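About Us

Hello, and thanks for clicking on the page that most people skip! I run Lodix, a small travel planning business and blog based in Darkthorpe, and I've been putting together short city trips for other people for long enough that my own family now refuse to travel without a folder.

It started with four days away and a very bad plan. I'd booked a lovely hotel on the wrong side of the river, missed the only morning the old market hall was open, and spent most of the last afternoon in a queue for a viewing platform that had shut early because of fog. I came home grumpy and wrote the whole thing up, partly as a moan and partly so that my sister wouldn't make the same mistakes. She passed it on to people at work. Then one of them wrote and asked if I'd have a look at their own trip, and would I mind if they paid me for it. I didn't mind at all.

What we do

We plan short breaks, mostly three to five days, mostly in cities, for people who like to walk about and eat well and look up at things. Tall buildings, old stations, covered markets, bridges, the odd cable car. If you want a fortnight on a sunbed there are lots of firms who'll do that far better than I would (I burn in March).

You tell us where you're going, or where you're thinking of going, and what sort of traveller you are. We send back a plan for each day with walking times, opening hours, where to get lunch and what to do if it pours. We don't sell flights or hotel rooms and we don't take commission from restaurants, so when I say the dumplings are worth the wait I've no reason to say it except that I stood there and waited.

The plans come in 3 sizes. The small one is a single day, good if you're stuck with a long stopover. The middle one is the four-day break, and it's what most people go for. The big one covers two cities with the train journey in between, and it takes me ages, so please ask early!

The Skasosbridge walk

Closer to home, our most popular plan by a mile is the Skasosbridge one. I'd lived half an hour away all my life and never given it a proper day until a reader wrote to ask what there was to see. Quite a lot! The clock tower opened in 1911 and you can still go up it, 40 steps at a time with a landing between each flight to get your breath back. Go before eleven if you can, the light comes in over the canal and the school groups haven't arrived. Afterwards turn left out of the door, not right as the sign tells you, and carry on down to Ghiță, the little Romanian bakery by the lock. I always have the cheese pastry and then usually another cheese pastry. They close when they run out, so don't save it for teatime.

There's a free version of that walk on the blog, and it has been downloaded over 3139 times, which still makes me a bit giddy when I think of it.

How we work

Nothing fancy. I print the street map, I read everything I can find, and I mark up the route by hand before any of it gets typed. I've tried the apps and I lose the thread with them – give me paper on a table any day. Then it goes into a tidy document you can have on your phone or stick in a coat pocket.
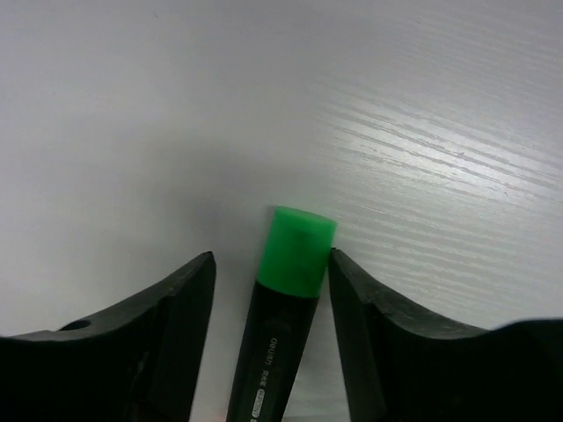 A highlighter on the tabletop.

After you get back I'll send you a note asking what was wrong with it. Please do tell me. Cafés shut, trams get diverted, a museum decides to rehang its top floor for a year and a half, and I'd much sooner hear it from you than send the next couple to a locked door. Most of the plans on the site have been rewritten several times because of emails like that, and I'm grateful for every one, even the cross ones.

Things people ask me

Do I go everywhere I write about? Yes. If I haven't been, I'll tell you so and point you to somebody who has.

Can I plan for children, or for someone who doesn't walk far? Yes to both, only let me know at the start. Steps and cobbles change the whole day and it's a pain to take them out afterwards. The clock tower has no lift, by the way, but there's a nice bench at the bottom.

Will I come with you? People do ask! No, sorry, I'd talk all the way round.

Getting in touch

The contact form is the best way and I try to answer within a couple of days, longer if I'm off somewhere. The blog is updated whenever I get home and unpack, and the newsletter goes out when there's enough to put in it.

Page last updated 7 February 2018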